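Cubos de espuma y tablero de contrachapado: estudio de materiales para un juego de apilar
Proyecto de asignatura, Mohammed-Awal Zakaria
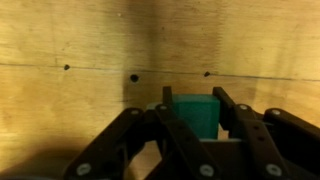
Fig. 1. Cubo de espuma verde azulado delante del tablero claro.

Estado a 30 de marzo. Faltan las tablas del anexo, van en la entrega de mayo.

1. De qué va

Juego de cubos blandos para ludoteca, encargo ficticio no, encargo de verdad: la ludoteca Nollard nos pidió piezas que no hagan ruido al caer y que se vean bien sobre madera clara. Presupuesto pequeño. Dos materiales a estudiar, la espuma de los cubos y el contrachapado del panel trasero.

2. Los cubos

Espuma de Roltell, en plancha, cortada a cuchilla. Aristas algo redondeadas, superficie mate y un poco porosa (fig. 1). El poro es un problema para limpiar, coge polvo enseguida. Probamos paño húmedo y cepillo, mejor el cepillo.

Color: verde azulado. Contra el tono del tablero destaca bastante, incluso en la zona más oscura del centro. El amarillo lo descartamos el primer día, se perdía.

Compresión: 70 ciclos por cubo con la mano y un tope de madera. Recupera bien en las caras, peor en las esquinas. Pendiente repetir con el peso de 453 g, la primera vez lo apoyamos torcido y los datos no valen.

3. El tablero

Contrachapado Numwood, acabado sin barniz. Veta muy suave. Tiene una línea oscura fina a todo lo ancho y unos agujeros pequeños por esa altura. Hay que decidir si se tapan o se aprovechan para colgar una balda. Yo voto por tapar: un niño mete el dedo o mete un trozo de espuma y luego a ver quién lo saca.

Masilla: la de Gaillard secó bien en el retal pero quedó más clara que la madera. Probar con serrín mezclado. El retal se lijó con grano fino, sin mas.

Otra cosa, la luz. El panel no se ve igual en todas partes, más claro arriba a izquierda y derecha, mas marrón por el medio. Para comparar muestras de color conviene hacerlo siempre en el mismo punto, esto lo aprendimos tarde y hay que repetir dos comparaciones.

4. Costes

Total gastado hasta ahora 21 euros, casi todo cuchillas y masilla. La espuma la puso el departamento. Para la serie completa el límite es de hasta 3750 euros, según la hoja del encargo, incluye cajas.

5. Pendiente

Repetir compresión con peso.
Masilla con serrín, segundo retal.
Preguntar en Nollard por la funda lavable, si la quieren de tela los cubos cambian de medida y hay que recortar todo otra vez.
Pasar a limpio las medidas del cuaderno (están a lápiz, las de la segunda hoja casi no se leen).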